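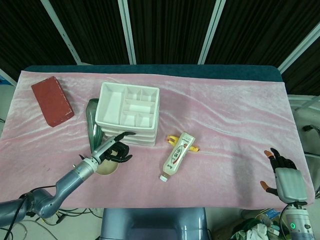 Ein Besuch bei Cirkano in Jirkville

Veröffentlicht am 2023-12-26

Schon lange wollte ich sehen, woher die Daten kommen, mit denen man heute Robotern das Greifen beibringt. Über die Modelle liest man viel, über das Sammeln der Beispiele wenig. Die Firma Cirkano hat mir erlaubt, einen Vormittag in ihrer Halle in Jirkville zu verbringen.

Die Anreise ist einfach. Vom Bahnhof fährt der Bus der Linie 16, danach geht man noch ein kurzes Stück zu Fuß, vorbei am Lager von Brouwer. Am Eingang bekommt man einen Besucherausweis und muss die Tasche abgeben.

In der Halle sind die Arbeitsplätze durch dunkle Wände mit hellen Metallpfosten voneinander getrennt. Ich durfte die meiste Zeit an einem Platz bleiben, an dem ein Roboter mit zwei Armen und zwei Händen mit schwarzen Fingern arbeitet. Auf dem Tisch lag ein blassrosa Tuch, das Falten hatte. Darauf befanden sich ein weißer Organizer mit leeren Fächern, eine helle Schale, ein dunkelroter Kasten und eine Tube, die quer über etwas Gelbem lag. Solche Situationen, in denen ein Gegenstand den anderen teilweise verdeckt, sind für das Lernen besonders nützlich, so wurde es mir erklärt.

Der Roboter wird von einem Menschen ferngesteuert. Eine Aufgabe heißt zum Beispiel „Tube in die Schale legen“ und darf höchstens 30 Sekunden dauern. Danach entscheidet der Bediener, ob die Aufnahme gültig ist. Auch misslungene Versuche werden gespeichert, aber in einem eigenen Ordner. Für diese Aufgabenreihe gab es am Tag meines Besuches 1.681 gültige Aufnahmen. An einem guten Tag kommen in der ganzen Halle 400 dazu.

Die Programme für die Verwaltung der Aufnahmen heißen Holtero und werden im Haus entwickelt. Ich fand die Oberfläche etwas unübersichtlich, doch die Bediener arbeiten damit sehr schnell.

Ich durfte auch selbst einmal steuern. Es ist schwieriger, als ich gedacht hatte, vor allem die Entfernung zum Tisch schätzt man leicht falsch. Nach mehreren Versuchen habe ich die Schale ein wenig verschoben, mehr ist mir nicht gelungen.

Besuche sind wieder ab Januar möglich, man muss sich vorher schriftlich anmelden. In der Halle ist es kühl, eine Jacke ist zu empfehlen.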